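Home | Downloads | Release Notes | Guides | Contact

Filed under: Worksheet Builder > Teacher Setup

Section 6. Building a Probability Worksheet Set

This section covers the creation of a printable probability set in Denuseck Worksheet Builder, from an empty set to a finished answer key. It applies to desktop installations only. Tablet users should read the Cillside supplement first. Last revised June 25, 2023.

Before you start

The Veltau problem library must be installed and indexed. To check, open Library > Status. The line for Probability must read Ready. If it reads Pending, leave the program open until indexing ends. Do not start a set while the line reads Pending; problems added in that state are saved without answer keys.

6.1 Creating the set

1. Select File > New Set.

2. Enter a set name. Names may contain letters, digits and hyphens. Slashes are removed without warning.

3. In the Topic list, select Probability, then one or more subtopics:
Simple events
Compound events, independent
Compound events, dependent
Complementary events
Expected value

4. Set Problems per Page. The default is 10. Values above this reduce the work space under each problem.

NOTE: Subtopics are mixed in the order selected. To group them, turn on Keep Subtopics Together in the Layout panel. 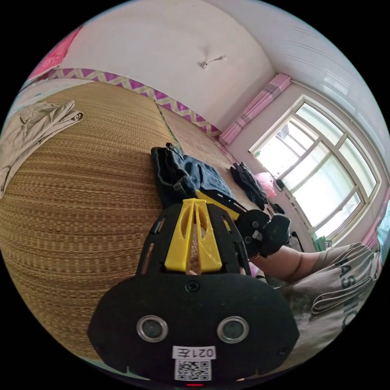
5. Under Number Format, select Fraction, Decimal or Percent. The setting controls the answer key only. It has no effect on how values are given in the problem text. If Fraction is selected, answers are reduced to lowest terms unless Show Unreduced is also on.

6. Select Generate. A set of 35 problems takes almost 10 seconds on a standard installation. The progress bar does not move during the duplicate check.

CAUTION: Selecting Generate a second time replaces all problems in the set, including any edited by hand. Lock edited problems before generating again (see 6.3).

6.2 Setting limits on sample spaces

By default the generator draws from coins, number cubes, spinners, cards and marbles. Limits are set separately for each.

1. Open Set > Sample Spaces.

2. Clear the box beside any source not wanted. At least one must remain checked.

3. For number cubes, enter the number of faces. The default is 6. The problem text changes from "number cube" to "solid" when any other value is entered.

4. For marbles, enter a minimum and maximum total. The minimum may not be lower than 2.

5. For dependent events, choose With Replacement, Without Replacement or Both. If Both is chosen, the wording of each problem states which one applies. 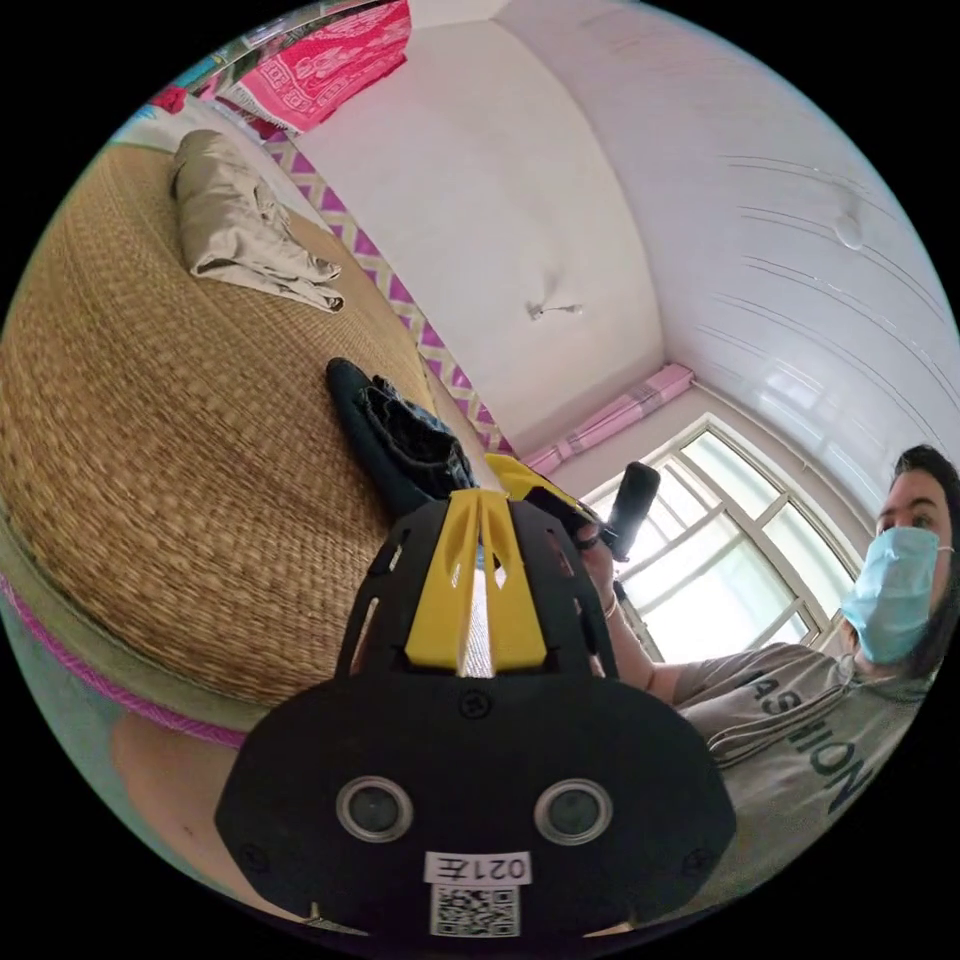 6. Select Apply. Changes take effect at the next Generate, and existing problems are left as they are.

6.3 Locking and editing problems

1. Click the problem number. The edit pane opens at the right.

2. Change the wording or values as required. If a value is changed, select Recalculate. The key is not updated otherwise.

3. Click the padlock. A locked problem keeps its position and its text through later runs of Generate.

NOTE: A probability greater than 1 or less than 0 is marked in red in the key. Check the values entered. The program will still print the page.

6.4 Printing and the answer key

1. Select File > Print Set.

2. Choose Student Pages, Answer Key or Both. The key always begins on a new page.

3. For several versions of one set, enter the number under Versions. Each version receives a letter in the upper corner, and its key carries the same letter. Locked problems are the same in all versions.

Sets exported in Gouveia format keep their locks but lose page breaks. Reset the breaks after import.

Section maintained by Mohandas Rao. Corrections received before the end of July will be included in the next revision.

Share | Print | 2 comments

Previous: Section 5 | Contents | Next: Section 7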